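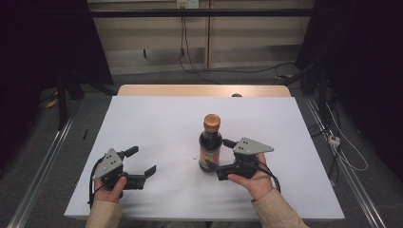
How long does an opened bottle of sauce keep in the fridge door? Longer than most of us give it, as a rule, but the label is the first place to look, and after that it depends on how much salt, sugar and vinegar went into it.

I got to thinking about this when I cleaned out the refrigerator before my sister came to stay, which is a job I had been putting off since June. You know how it goes. You pull out one jar of mustard and behind it there are two more jars of mustard, both opened, both with a crusty ring under the lid, and suddenly the whole kitchen counter is covered and you're sitting on the step stool reading fine print with your glasses pushed up on your head!

My neighbor Čestmír Charvát came by in the middle of it to return a cake pan, and he stayed for coffee and gave me his opinion of every single thing on the counter. He cooked in a hotel kitchen in Juvstead for 25 years, so I listen. Soy sauce and hot sauce he waved right through. Fish sauce too (he sniffed it anyway, brave man). Oyster sauce he was stricter with, and anything creamy he wanted to see a date on. The pesto went straight in the trash, and I didn't argue.

What I do now is put a strip of masking tape on the lid and write the day I opened it. My mother did this with her canned peaches and I used to tease her for it, and I'm sorry, Mom, you were right. I also wipe the neck of the bottle before the cap goes back on, so I don't have to wrestle with it next time.

The other thing I've changed is the size I buy. I had a giant jug of teriyaki because it was a bargain, and I believe we used it twice. Small bottles cost a bit more per ounce and I've made my peace with that.

I still have one jar of plum jam from the church sale with no label at all. It smells wonderful. I'm going to ask Čestmír about it when he comes back for his umbrella.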